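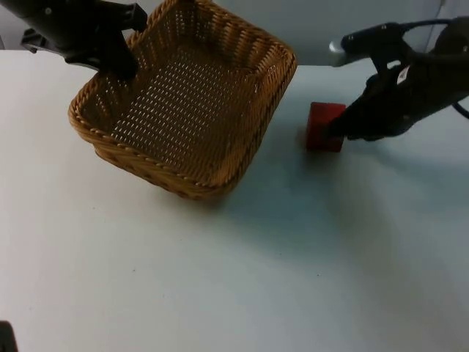
Fig. 1. Wicker basket tipped up, open-weave floor showing.

Handout 2: Baskets, bins and small storage
Home Organization Basics, evening section
Posted August 19, 2022

Bring this to class. Blank space at the bottom of the printed version is for your own measurements. If you missed the first session, get the notes on sorting before you start on this, the rest won't make much sense.

What we cover tonight
Parts of a basket and what they're called
Reading a weave
What goes in, what doesn't
Fit to the shelf
Cleaning
Homework

1. Words first

Wicker = the way it's made, not the plant. People mix this up all the time. Rattan is a plant. Willow is a plant. Wicker is weaving, and you can do it in rattan, willow, paper cord, plastic, whatever bends. So a label saying "wicker" tells you nothing about the material. Ask, or turn it over and look for a tag.

Rim (or border). The top edge. Can be folded down, wrapped, or braided. A braided or rope-twisted rim is thick and gives your fingers something to get under. The one in Fig. 1 has that kind.

Stakes. The uprights. Everything else goes in and out around them.

Weavers. The strands going sideways.

Floor or base. Open or closed. Matters more than people think, see section 3.

Liner. Cloth or paper, lifts out. Not all baskets have one, most can take one.

Write these in your own words, they come back on the quiz.

2. Tight weave, open weave

A tight weave holds its shape better and hides what's inside. Dust sits in the grooves. Heavier for its size, usually.

Open weave lets air through. Good for onions, damp washcloths, potatoes. Bad for anything with a small end that pokes out (knitting needles, paint brushes, pens). Also snags. Sweaters, tights, anything with a loop in it.

Plenty of baskets do both, a dense wall and an open floor. Looks solid on the shelf, then you pick it up and half your paper clips stay behind. Check the floor before the walls. Always.

Quick test in a store: hold it up, tip it toward you, look at the light coming through. If the gaps are bigger than the smallest thing you plan to keep in it, you need a liner or a different basket.

Second test, press down on the middle of the floor with your palm. Some give is fine. Creaking is ok with natural material. Cracking is not.

Third, run a bare finger around the whole rim, slowly. Ends of strands get tucked under there and they work loose. One sharp end now is five later.

3. What goes in

Rule from session one still stands: sort first, container second. Do not buy the basket and then look for things to fill it. This is how people end up with a closet of baskets with one glove in each.

Good in a shallow open basket:
blocks and chunky toys
rolled hand towels
mail, if you empty it
remote controls
bread, with a cloth under
hats, gloves in winter
tea boxes

Not good:
loose screws, beads, pins
anything that leaks
heavy books, the floor sags
candles near a window
medicine, for obvious reasons

Children's things. A low basket with no lid works better than a deep bin with one. A kid can see what's in it and drop things in from above. Deep bins get dumped out every time because the thing wanted is at the bottom. Keep to one kind of thing per basket at first. All blocks, or all cars. Mixing comes later if ever. 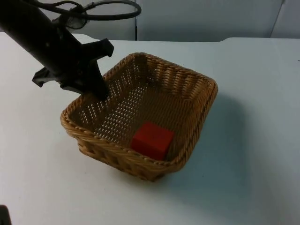

One block in a basket still counts as put away. I say this every term. Half-filled is fine, leave it, the space is for the ones that are under the couch. If you fill a toy basket to the rim on day one there's nowhere for anything to go on day two, and it lands on the floor right next to it.

Color helps too. A bright item shows up against tan or brown straight away. A brown item in a brown basket vanishes. If your stuff is mostly dark (chargers, cables, black socks) use a pale liner and you'll find things faster.

4. Fit to the shelf

Measure the shelf, then the basket. Outside of the basket, at its widest, and on a woven one that's nearly always the rim and not the base. Students lose points on this every year.

Worked example, do along with me.
Shelf inside width 700 mm.
Basket width at rim 300 mm.
How many side by side? 2, with 100 mm left over.
Split the leftover: a bit each end, a bit in the middle, so your hand gets in.

Now height. You need room over the rim for a hand and whatever's in the hand. If you have to slide the basket all the way out each time, you will stop using it by week two. Adjustable shelf? Move the shelf. Fixed shelf? Lower basket.

Rounded corners waste a little room inside. Square cartons won't sit flush in a round-cornered basket, measure along the floor inside if you plan on boxes. Soft things don't care.

Depth. Basket should not stick out past the shelf front. Someone will walk into it. If it's shorter than the shelf is deep, do not put a second row behind, you'll forget it exsists.

Angle. Sounds fussy. On a table, set it square to the edge if you're serving from it. On the floor, whatever.

5. Moving a full basket

Two hands, opposite sides, under the rim or under the base. Lifting by one side only puts all the weight on that bit of border and that's where they break. Empty basket, one hand, no problem.

Tipping to empty: take the big things out by hand first. Then tip low over a table or sheet, far side up, near rim resting on the surface. Give it a tap on the back. Crumbs and grit go through an open floor so have something under it, not the carpet.

Don't stack woven baskets with things inside. The upper one sits on the contents of the lower one. Empty ones of the same size sometimes nest, sometimes jam. If jammed, twist, don't pull.

Sliding: natural strands scratch soft wood and painted shelves. Felt dots on the four corners underneath. Cheap. Replace when they go furry.

6. Cleaning

Weekly, or when you remember: shake out, soft brush along the weave. A dry paint brush is the best tool for this and I will not hear about special dusters.

Vacuum with the brush head, low power. Floor of the basket from inside and then from underneath.

Stains. Cloth wrung out in water with a drop of dish soap. Wipe along the strand. Then a plain damp cloth. Dry in air, upside down, out of direct sun. Don't soak. Don't use the dryer, someone did.

Mold smell: sunlight for a short while, then airy shade. If there's visible mold deep in the braid, throw it out.

Liners go in the wash. Take them off first (yes I know).

Plastic wicker can go under the tap, different rules, faster.

7. Baskets in the class cupboard

We have four lines in the cupboard for practice. Labels are on the shelf edge, put them back under the right one please.

Grorkar: tall, closed weave, two handles. Use for the hall exercise.
Iteo: flat tray type, no handles. Good for the mail exercise.
Alvarado: mid size, hinged lid. The lid is stiff, go easy.
Nika: small, comes in sets, nests badly. Bathroom exercise.

There are 13 in total, all lines together. Count at the end of class, whoever is last out. Was short after the May group and I had to go round asking.

8. In-class exercise

Pairs. Each pair gets one basket and one tray of mixed household items.

Step one. Name the parts out loud, both of you. Rim, stakes, weavers, floor.
Step two. Tip it and look at the floor. Decide open or closed.
Step three. Sort the tray into kinds before anything goes in.
Step four. Pick ONE kind for the basket. Write why.
Step five. Put it in, carry it to the shelf and back. Anything fall through or out?
Step six. Swap baskets with the next pair and do it again with the same kind of items. Compare notes.

Don't skip step three. People skip step three.

9. Homework

Pick one shelf at home. One, not the whole room.
a) Measure inside width, depth and height.
b) Write down everything on it now.
c) Group it.
d) Say which groups want a basket and which are fine standing on their own. At least one group should be fine on its own, if not look again.
e) Sketch, side view and top view. Pencil is ok.

Buy nothing yet. You can use a shoebox as a stand-in, cut down to the height you want. Live with it a week. If you keep putting things in the shoebox then you've found the size.

Hand in at the start of next session, one page, name at the top. Bring a tape measure and the liner fabric if you have any, otherwise there's scraps in the drawer under the cupboard.

Next time: drawers, dividers, and the label argument.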